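Home Products Care Guides Newsletter Contact

Tableware Notes: Glaze wear and detergent choice

Gray streaks on white plates are usually metal deposits. Stainless flatware is harder than most people expect, and a worn glaze picks up traces of it the way paper picks up pencil. A mild acid cleaner removes the deposit. It does not restore the glaze, and the marks will return faster on a plate that has already lost its surface. 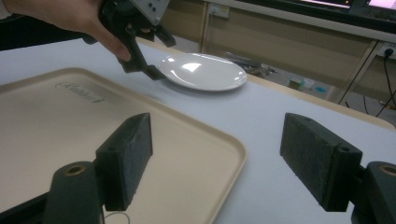 Heloísa Pimentel writes that her marks came back within 3 weeks of cleaning, and asks whether a lower wash temperature would slow them down. It will, slightly. Detergent alkalinity matters more. Erkum tested its standard plate over 1,000 cycles with two powders, and the stronger one dulled the rim by July — well before the test ended.

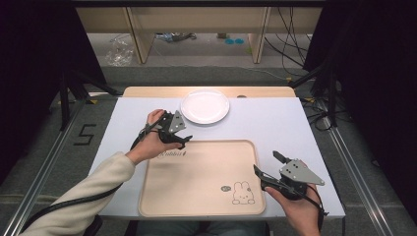

The milder powder left the gloss reading unchanged for the first 100 cycles and lowered it slowly after that. Load spacing was the same in both runs. Decorated ware was left out and will be tested separately by Hanna Górecki.

We use cookies to remember your settings. Accept Decline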